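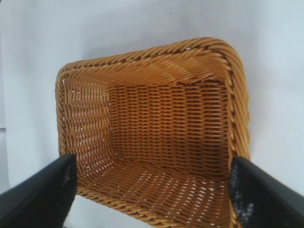
So I finally rewrote our handling rules, and wow, they were overdue. The old Toltine sheet had 17 of them, and I'd bet most of us could recite three (I could do four, but I wrote the thing).

The one I care about most is new: look into the container before you close on it. Every time! An empty basket and a full one want a different grip, and with woven stuff the rim is your friend. A thick braided edge gives the fingers something to hold, while the walls flex and the thin strands can snag. So we grab at the rim, we close slowly, and we stop at first contact before adding any force.

Second big change is the pad check. We used to do it whenever somebody remembered. Now it's every 300 cycles, written down, with initials. I went back through the Carna log and found a stretch of 1,993 cycles with no check at all, and yes, some of those initials would have been mine. Ouch.

I borrowed the format from the Doretti cell, where they keep it to one page taped up at eye level. Big type, one rule per line, and a blank space at the bottom for complaints. I love the complaints space. Ours already has two, both about my handwriting.

Still arguing with myself over see-through weaves. Light comes up through the gaps and I don't want anyone trusting a single view for depth, so for now the rule says take a second look from another angle. It's slow, and I may loosen it in November once we've got more runs logged.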